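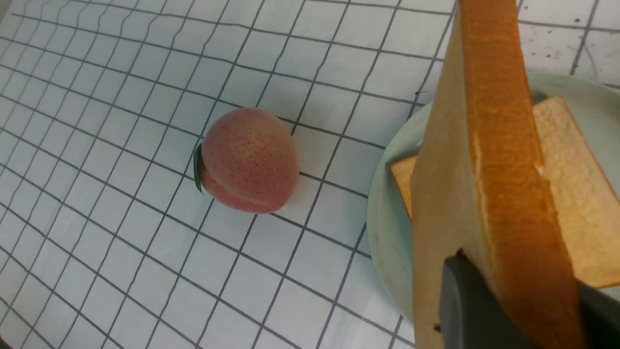 3.2 Tabletop Items and Layout

The gridded cover gives a common reference for judging where items lie – its lines bend wherever the material is not flat, so placements were recorded by cell and never by ruler. Fruit and tableware were chosen to differ in color and outline. The peach and the pale green plate form the low-contrast end of the set, the plate being close in tone to the white ground.

The toaster is a cream two-slot model with plain sides. Its slots are narrow and dark, and raters in the March pilot (Peixoto) often disagreed on whether they were occupied when seen from a low angle.

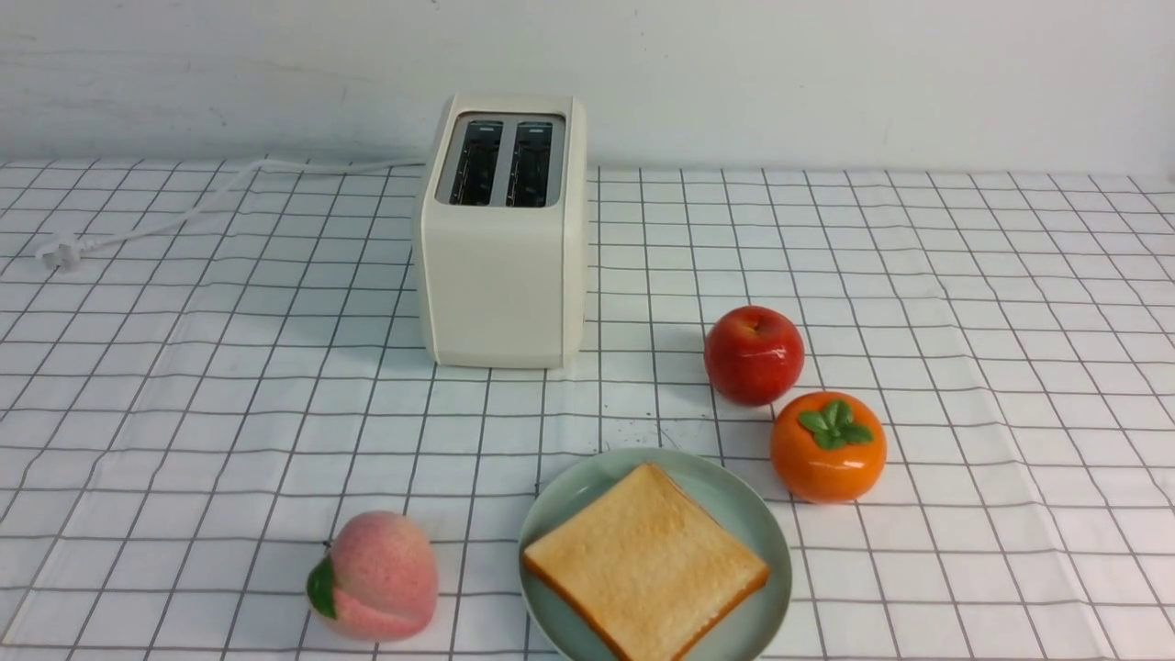
We therefore defined two states only, empty and loaded, and dropped partial insertion from the coding sheet. Of 230 layouts, 70 include the toaster in the loaded state.
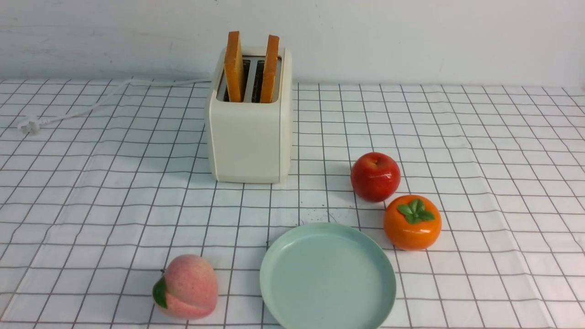

Figure 4. Loaded state: two slices standing in the toaster, with an apple and a persimmon to its right.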